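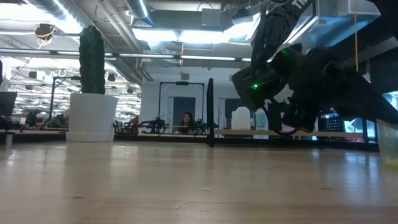 View down the table, cactus-like plant and all. Green light is on.

So the equipment budget is due Thursday and I'm writing this instead of finishing the spreadsheet. Typing fast, sorry.

Quick version. We asked for 20 thousand for next year. The arms are not the problem. Arms are one line, one quote, done. It's everything hanging off the arms that eats you alive. Fingers, cables, mounts, spare power supplies, the frames to bolt it all to, more cables. First year I put "misc" on the sheet with a small number next to it and spent all of it by February.

This time every line gets its own row. Where I am so far:

Grippers. Two quotes in, Perard and Galtberg. Perard is cheaper up front but the finger sets are sold separately and you have to ask twice to get the price. Galtberg throws in a spare set and then charges for the mounting plate. Leaning Galtberg. Lead time on both is 5 weeks, so whatever we pick has to be ordered before the money technically exists, which is always fun to explain.

Cables. Buy double. I don't care what the drawing says. The long ones go first and they're the ones with the wait on them. Also strain relief clips, I forgot those last year and paid more for shipping than for the clips.

Frames and tables. Işık does the metal frames cut to length, decent price, slow to answer email. I want 2 more in the same size as what we have so teh shelves swap over. Wood tops we can get locally.

Small stuff to pick up and put down. Bottles, caps, cups, little containers. Sounds silly as a budget line. It adds up, and small objects are what sort the good fingers from the bad ones, so I'm giving it a real number this time.

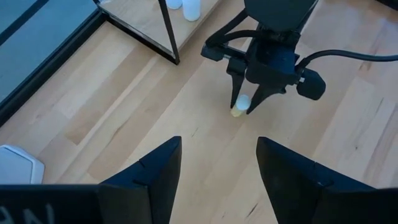 Small white and yellow thing, held between the fingertips.

Looking at that one again, fingertips are what I'd spend on first. Pads wear, tips get swapped, you want a drawer full. Kamis sells them in packs but the pack size is wrong for us — one short, every time. Asked if they'd split a pack. No answer yet.

Service plan: skipping it. Did the math twice. For the price of the plan I can keep a spare gripper on the shelf, and the spare doesn't put me on hold.

Still don't have: shipping on the frames, tax on anything, a number for the software seats. Will put in last years figure for the seats and fix it when the renewal comes through.

OK back to the spreadsheet. If you've ordered from Işık lately, tell me how long the frames took.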